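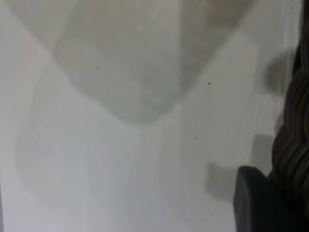
바구니 겹치는 로봇 들어온 뒤, 손목은 편해졌고 잔소리는 늘었다

생활용품 물류업체 Vomham의 Cavgate 반품센터가 바구니 정리 작업에 로봇 팔을 들인 지 넉 달째다. 지난해 12월 시험 가동을 시작할 때 회사가 내건 표현은 "단순 반복 업무로부터의 해방"이었다. 현장 직원 38명은 현재 절반쯤 해방된 상태라고 입을 모은다. 나머지 절반은 로봇 뒤치다꺼리에 쓰인다.

작업 자체는 설명하기 민망할 만큼 단순하다. 반품된 직조 바구니를 꺼내 같은 모양끼리 겹쳐 놓으면 끝이다. 사람은 한 손으로 하고, 숙련자는 통화를 하면서도 한다. 로봇은 검은 손가락 두 개를 바구니의 짧은 벽 안팎으로 하나씩 걸친 다음 움직인다. 갈색 바구니 안에 주황빛 바구니가 들어앉은 모습만 보면 누가 했는지 구별하기 어렵다. 걸린 시간을 보면 금방 구별된다.

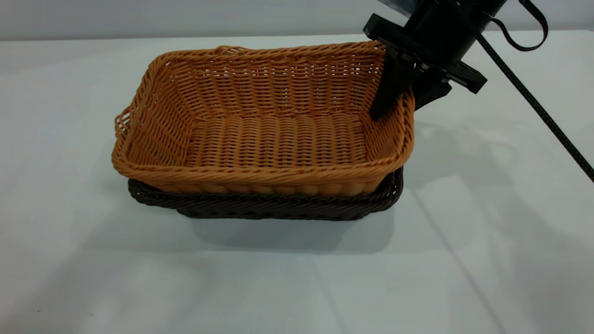
하루 879개, 목표는 아직 멀다

센터가 밝힌 로봇의 하루 처리량은 바구니 879개다. 사람 한 조가 성수기에 하던 양에는 못 미치지만, 로봇은 점심을 먹지 않고 허리도 아프지 않다. 회사가 설명회 때마다 빼놓지 않는 대목이다. 점심을 먹지 않는 동료와 친해지기 어렵다는 점은 설명회 자료에 없다.

달라진 것은 우선 근무표다. 바구니만 겹치던 전담 자리가 없어지고 '공정 동행'이라는 직무가 생겼다. 로봇이 멈추면 다가가서 바구니를 살짝 돌려 주고, 다시 움직이면 물러나는 일이다. 교육은 19시간짜리이며 그중 상당 부분이 언제 손을 대면 안 되는지에 관한 내용이다. 수료증도 나온다. 액자는 각자 마련한다.

손목 통증으로 휴게실을 찾는 사람은 눈에 띄게 줄었다고 한다. 대신 작업 기록지가 두꺼워졌다. 예전에는 바구니가 잘 안 들어가면 한 번 툭 치고 말았지만, 이제는 멈춘 시각과 바구니 색, 테두리가 뒤틀린 정도까지 적어야 한다. 기록지의 '기타' 칸이 가장 빨리 찬다.
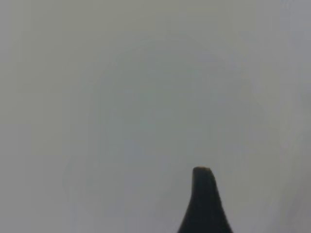
Turlow에서 일한다는 한 독자는 본지에 보낸 글에서 자기네 창고도 사정이 비슷하다며, 몸은 덜 고된데 퇴근할 때 무엇을 했는지 말하기가 어려워졌다고 적었다. 하루 종일 기계를 기다리는 것도 노동으로 쳐 줘야 하지 않겠느냐는 물음도 덧붙였다. 수당표에는 아직 '기다림' 항목이 없다.

Cavgate 센터도 이 문제를 모르지는 않는다. 직원들은 동행 직무의 등급을 기존 포장 직무보다 한 단계 올려 달라고 요구했고, 회사는 검토하겠다고 답했다. 검토는 사람이 한다. 그래서인지 속도는 로봇과 별반 다르지 않다.

감원 계획은 없다는 것이 회사의 공식 입장이다. 다만 퇴사자가 생겨도 그 자리를 채우겠다는 약속 역시 없다. 직원들은 두 문장을 나란히 놓고 읽는 법을 일찌감치 익혔다.

설비를 공급한 Chauvin은 바구니 안쪽 모서리처럼 좁은 곳에서 손가락을 어디에 대느냐가 관건이라고 설명한다. 엮은 틈으로 빛이 새어 들어오는 데다 바닥과 벽의 결이 제각각이라 매끈한 상자보다 까다롭다는 것이다. 이 업체는 센터에 거의 200쪽에 이르는 운용 설명서를 함께 납품했다. 바구니 겹치는 법을 다룬 문서로는 이 일대에서 가장 길 것이라는 게 현장의 평이다.

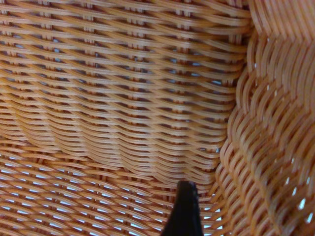
직조 바구니 안쪽에 들어간 로봇 손가락 끝. Cavgate 반품센터.

센터는 다음 분기에 뚜껑 달린 바구니까지 작업 범위를 넓힐 예정이다. 뚜껑은 당분간 사람이 연다.

2023-04-04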